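Caltbridge repair room asks for string, gets string

The mending room on Buchanan Street in Caltbridge has put out an appeal for string, and would now like to clarify what sort.

The request went up on the noticeboard in February and asked residents for "any spare string, twine or cord". Caltbridge took this at its word. By the end of the month 973 pieces had come through the door, in carrier bags, jam jars and, on one occasion, an envelope with a second-class stamp and no letter. The longest was a full ball of garden twine, still in its wrapper. Many of the rest would struggle to go round a modest parcel.

The string is wanted for reseating chairs, tying up bundles of cane and hanging labels on things waiting to be collected. Sorting it has turned out to be a job in its own right. Each length is laid out on a pale tabletop, straightened as far as it is willing to go, and judged.

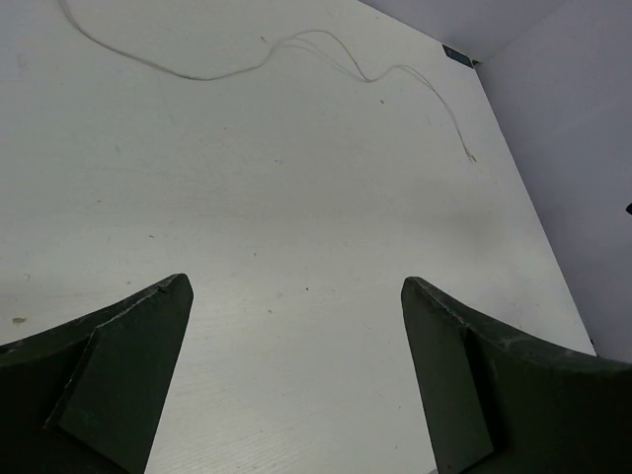 Anything over the length of a forearm goes into the good drawer. Anything shorter goes into the other drawer, which is the bigger of the two and already sticks. Pieces with split ends are trimmed if there is enough left to be worth trimming, and there is a difference of opinion in the room over how much is enough. The current ruling is a hand's width. The previous ruling was also a hand's width, but a larger hand.

So far 557 lengths have been passed as fit for use. A further 116 have been set aside as kindling, and the remainder are waiting their turn in a cardboard box that once held a Clititz fan heater. Knots are slowing matters down. One donor had helpfully joined all their short bits together to make a long one, and it took most of an afternoon to turn it back into short bits.

The room's neighbours at Ernar, the haberdasher next door, have been good sports about it. The shop lent a pair of decent scissors and a tape measure, and has asked only that people stop leaving string on its counter. A small sign to that effect has been tied to the door handle. The string for the sign was bought new.

Sorting takes place in the mornings, before the chair class needs the room, and the tabletop has to be clear by noon.

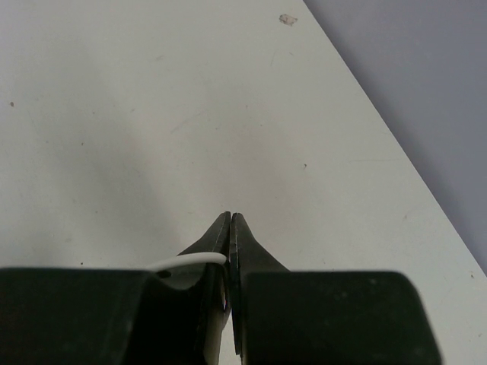
The pale tabletop at the Caltbridge mending room

Donations of string are paused for the time being. Cane, tacks and clean hessian are still welcome and can be handed in at the side entrance from 2 in the afternoon, when there is usually someone in to take them. Anyone who would like their string back should ask before the end of the month and be ready to describe it.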